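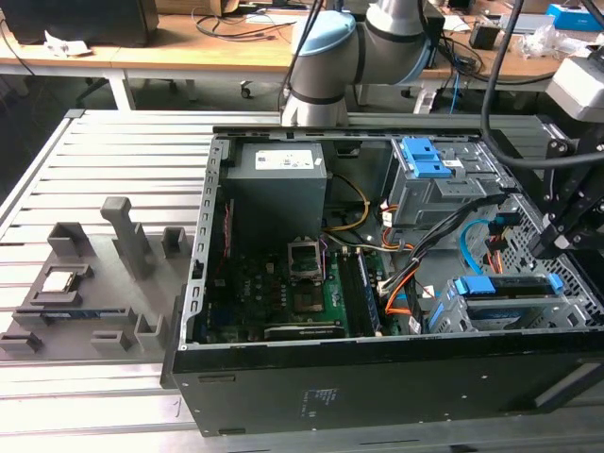
Open house at Trurcombe

I almost skipped this one, because the parking at Trurcombe is a pain and it was drizzling. So glad I went! It's the big refurbishing and repair shop out past the Okell turnoff, and every March they open the doors for an afternoon. 58 of us had signed up, and we each got a sticker and a coffee (decent coffee, too).

I headed straight for the desktop bench. I hadn't looked inside a tower in years, and I'd forgotten how much is crammed in there – the green motherboard, the power supply with its yellow and black wires looping all over, and those bright blue plastic pieces that go with the drives. The CPU socket was empty, with the metal retention frame flipped up.
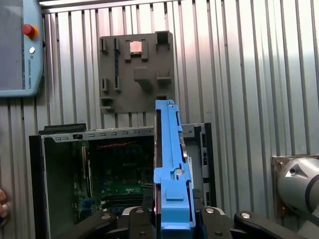

I built my own PC once, in a dorm room, and I bent a pin doing it, so I have a lot of respect for anybody who handles those chips for a living. They told us the shop got 347 desktops back out the door last year, most of them to schools and libraries. The ones that can't be saved get stripped for parts, and there's a wall of bins out back (drives, memory, little bags of screws) that I could have dug through all day.

What I liked best was all the cabling. Orange, red, yellow, black, plus one blue SATA cable curving through the whole mess. I'd have been lost in a minute.
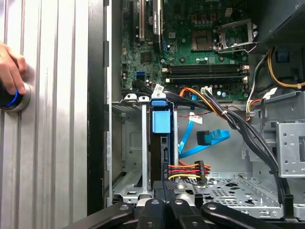 The sale room

Okay, this is where I got in trouble. Mancuso, the secondhand dealer, had a table by the exit, and I came home with a keyboard for $20 that I did not need. The Brusto laptops went fast, and the last one was gone by 3:30. Go early if you want one, and park on the hill side, where you can get out again.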